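The Second Night of Captain Grodley

Lourenço Carvalho had bought the tickets in April, the very minute they went on sale, and had kept them ever since in the biscuit tin with the passports. Two seats in row 4, for the midnight showing of Captain Grodley: The Long Tide, the first Grodley picture in 30 years and, so the trailer promised, the last.

"You do know the trailer's all Motia," said Ye-rin Tak, who was to have the other seat. "Motia on the bridge, Motia on the poster, Motia eating a sandwich. I don't believe your Captain gets three lines."

"He never needed many lines," said Lourenço, a little stiffly, because he had been worrying about exactly that since breakfast.

He had seen the first film when he was nine, with his uncle Hélder Lobo, who had fallen asleep before the pirates turned up and woken in time to cheer them, having got hold of the wrong end of the plot. It was still the happiest evening Lourenço could remember, and he had told Ye-rin about it so often that she could do Hélder's snore and the cheer as well, and the bit where the choc ice went down the back of the lady in front.

They walked to the Bae by the long way, along the canal, so as to arrive neither too early nor too late, and of course they were far too early. Man-sik Ki was on the door in a cardboard admiral's hat. There were 200 people in the foyer already, he told them happily, and one of them had come as the whale.

"Is he in it much?" Lourenço asked. "The Captain?"

"I've only seen the reels go up the stairs," said Man-sik, "but they looked heavy to me."

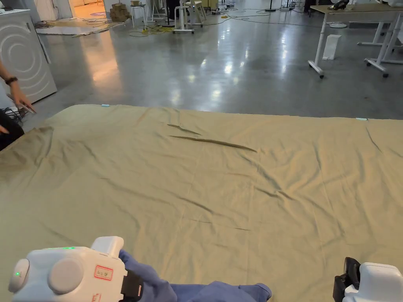

3 min read

So in they went, and the lights went down, and for the whole of the first hour it was Motia, just as Ye-rin had said — Motia brave, Motia wounded, Motia making a speech on a rock. She was really very good. Lourenço ate his toffees and tried to be fair about it.

Then a door opened at the back of a tavern, and an old man came in out of the rain and hung up his coat. Bastian Ostermann had played him at twenty-six and was playing him still, and he took such a time over that coat, finding the peg and smoothing the collar, that the whole row leaned forward. He looked about for a chair. He sat down in it. He hadn't said a word yet.

From somewhere behind them came a great, glad, sleepy cheer, and Lourenço, who was forty-one and had work in the morning, stood up on his seat and joined in.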